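Cómo organizar armarios y cajones con cestas de plástico (sin gastarte un dineral)

Publicado en mayo · Orden en casa · 58 comentarios

Voy rápido que tengo la cocina patas arriba. Me habéis pedido mil veces el tutorial de las cestas, las de plástico de toda la vida, con agujeritos y asa. Pues venga. Todo lo que hago yo, en orden, con los fallos incluidos.

Qué necesitas

Cestas de plástico, las que tengas. Primero las que tengas, luego ya compras.
Cinta métrica. De verdad, la cinta.
Un barreño o la bañera.
Jabón de platos, bicarbonato, un cepillo de dientes viejo.
Trapos secos.
Cinta de carrocero y rotulador para las etiquetas.
Una mesa despejada. O el suelo, con una sábana.

Tiempo: una mañana si es un armario. Si es la cocina entera, dos tardes y mal humor.

Paso 1. Sacar todas las cestas de la casa

Todas. La del baño, la de las pinzas, la que está debajo del fregadero con bolsas dentro de bolsas. La del coche también. Vaciarlas y el contenido a un montón aparte, sin mirarlo mucho, porque si te pones a mirar ya no acabas. Yo la primera vez me quedé leyendo recetas recortadas hasta las once de la noche.

Ojo con las que están "en uso" pero llevan tres años sin tocarse. Esas fuera las primeras.

Paso 2. Lavarlas

El plástico calado coge una porquería en los agujeros que no se ve hasta que la ves. Agua templada, chorro de jabón, diez minutos a remojo. Luego cepillo de dientes por las filas de agujeros y por dentro del asa, que ahí se queda la pelusa pegada.

Si han tenido cebollas o patatas: bicarbonato con un poco de agua, pasta espesa, frotar, dejar un rato, aclarar. El olor se va casi del todo. Casi.

No uséis estropajo verde. Raya, y en las rayas luego agarra más la suciedad. Las mías están todas rayadas por eso mismo, así que hacedme caso.

Agua muy caliente tampoco. Tuve una de Vukness que se me combó en el lavavajillas y ahora baila. Sigue sirviendo para trapos pero apilar, nada.

Paso 3. Secar boca abajo

Importante y todo el mundo se lo salta. Boca abajo sobre la mesa, separadas unas de otras, que corra el aire. Si las apilas mojadas se queda agua entre las bases y al mes huele a humedad. Media tarde y listo. Si tenéis prisa, trapo por las esquinas, que es donde se acumula.

De paso, con la base para arriba veis bien si hay grietas. Pasad el dedo por las esquinas. Grieta en esquina = esa cesta no lleva peso nunca más. Para calcetines vale.

Paso 4. Extenderlas y emparejar

Ahora viene lo bueno. Todas las cestas encima de la mesa, a la vez, sin apilar. Parece una tontería y es lo que más ayuda. Apiladas parecen todas iguales; extendidas ves que una es más honda, que otra es más larga, que dos son hermanas y llevaban años en habitaciones distintas.

Yo hago los grupos por este orden:

Primero por tamaño de base. Las que encajan una en otra, juntas.
Luego por altura. Bajas para cajón, altas para balda.
El color lo último. El color es lo que menos importa aunque luego sea lo que más se ve.

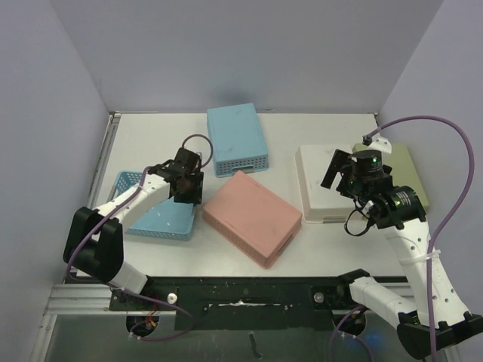

Cuando tengáis los grupos, dadles la vuelta a una de cada y probad a meter la hermana dentro. Si entra suave, perfecto, se guardan en nada. Si hay que apretar, no la forcéis, que luego no sale y se rompe el borde. Me ha pasado. Dos veces.

Las desparejadas no se tiran todavía. Se quedan en un lado hasta el paso 6.

Paso 5. Medir el hueco (antes, no despues)

Aquí es donde la gente se va a la tienda con una foto en el móvil y vuelve con cestas que no caben. Medid:

Ancho del hueco por delante Y por detrás. En los armarios viejos no coincide.
Fondo. Restando la bisagra si la puerta cierra hacia dentro.
Alto libre, y quitadle tres dedos para meter la mano.

Apuntadlo en la cinta de carrocero y pegadla dentro de la puerta. Así la próxima vez no medís otra vez. Yo lo tengo en todos los armarios y Konrad se ríe, pero luego es el primero que abre la puerta a mirar.

La cesta se mide por arriba, por el borde, no por la base. Casi todas se abren un poco hacia arriba y la base engaña. Esto me costó una devolución en Steltberg, con ticket y cola y todo.

Cajones: la cesta tiene que quedar por debajo del canto del cajón. Si el asa asoma un pelo, el cajón se engancha y acabas quitándola a los dos días.

Paso 6. Decidir qué va en cada una

Regla mía: una cesta, un verbo. Desayunar. Limpiar. Coser. Si tengo que decir "y también" ya son dos cestas.

Las bajas, para cosas que se ven desde arriba: sobres de infusión, especias tumbadas, cargadores, medicinas (con los niños lejos, claro).

Las hondas, para bultos: paquetes de legumbre, bayetas, botes de limpieza, juguetes.

Las de rejilla abierta, para lo que tiene que respirar: ajos, cebollas, patatas. Patatas y cebollas en cestas distintas, porfa.

Las desparejadas, para sitios donde van solas: debajo del lavabo, en el maletero, encima de la lavadora.

Lo pequeñito (clips, gomas, tornillos) en cesta calada no, que se cuela por los agujeros. Si no hay otra cosa, un cartón cortado en el fondo y apañao.

Paso 7. Los colores

Vale, los colores. Si tenéis todas blancas enhorabuena, saltad al paso 8.

Si tenéis mezcla, como yo, un color por zona. Azul baño, rosa cuarto de las niñas, verde cocina, las claras para la despensa. No queda de revista pero funciona: la que aparece por el pasillo ya sabes adónde vuelve. Mi suegra, Ivone Portela, lo hace al revés, un color por persona, y le va estupendamente. Eso sí, en su casa son dos.

Lo que no recomiendo es pintarlas. Lo intenté con espray, se descascarilló todo en una semana y había virutas hasta en el arroz.

Paso 8. Colocar

Siempre con el asa hacia fuera. Si el asa está en el lado corto, la cesta va de fondo, como un cajón. Si está en el largo, va atravesada. No peleéis con esto, la cesta manda.

Dejad un dedo entre cesta y cesta. Apretadas salen de dos en dos.

Lo pesado abajo. Lo de todos los días a la altura de los ojos. Arriba del todo, lo de Navidad y las cosas de camping.

En baldas que resbalan poned un trozo de antideslizante de ese de rollo, el de los cajones. Lo compré en Barajas, un rollo me dio para toda la despensa y sobró.

Paso 9. Etiquetas

Cinta de carrocero, rotulador, letra grande. En el frente, debajo del asa. Si el frente es calado la cinta se despega a la semana: en ese caso un cartoncito atado con hilo por los agujeros. Dos nudos.

No compréis la máquina de etiquetas todavía. Usad un mes la cinta, cambiad lo que haya que cambiar (cambiaréis cosas) y luego ya.

Fallos que he cometido, para que no los repitáis

Comprar antes de vaciar. Siempre sobran.
Llenarlas hasta arriba. A tres cuartos y punto, que si no no ves el fondo y compras otra vez lo que ya tenías. Así acabé con cinco botes de pimentón.
Ponerlas al sol en el balcón. El plástico se vuelve quebradizo, sobre todo el fino. Se me partió un asa con la compra dentro.
Apilar llenas unas encima de otras sin tapa. La de abajo no la vuelves a abrir en tu vida.
Una cesta de "varios". Una, vale. Cuando hay tres de "varios" es que no has ordenado nada.

Mantenimiento

Poco. Una vez al mes sacudir las de la cocina boca abajo sobre el fregadero, que caen migas. Cada cambio de estación, lavado entero como en el paso 2. Las de las patatas más a menudo, a ojo.

Si una cesta lleva dos meses vacía, no la rellenéis por rellenar. A dormir dentro de su hermana, boca abajo, en lo alto del armario.

Preguntas que me llegan

¿Plástico o mimbre? Para cocina y baño plástico, se lava. Mimbre para mantas y ya.

¿Las plegables valen? Probé unas de Stevell. Para el coche bien. En la despensa se me vencían con los botes de tomate, las quité.

¿Cuántas compro? Ninguna hasta el paso 5. Luego las justas.

¿Y si se ha roto el asa? Lijar el canto para que no corte y usarla de bandeja. O para macetas, con los agujeros drenan solas y va de maravilla.

¿Se pueden cortar a medida? Con sierra fina sí pero queda un borde feísimo y pierde toda la fuerza. Lo hice con una y la tengo escondida.

¿Cómo quito el pegamento de la etiqueta de la tienda? Aceite de cocina, cinco minutos, frotar con el dedo, jabón. Si es de esas que se rompen a tiras, paciencia y secador a media potencia, sin acercarlo mucho.

Me queda pendiente el armario de debajo de la escalera, que es otro mundo. Cuando lo acabe subo las medidas y cómo he puesto las baldas. Si hacéis el vuestro contadme abajo qué tal, sobre todo las que tengáis cajones muy estrechos, que ahí sigo sin encontrar nada que me convenza.

Archivado en: cocina, despensa, cestas, limpieza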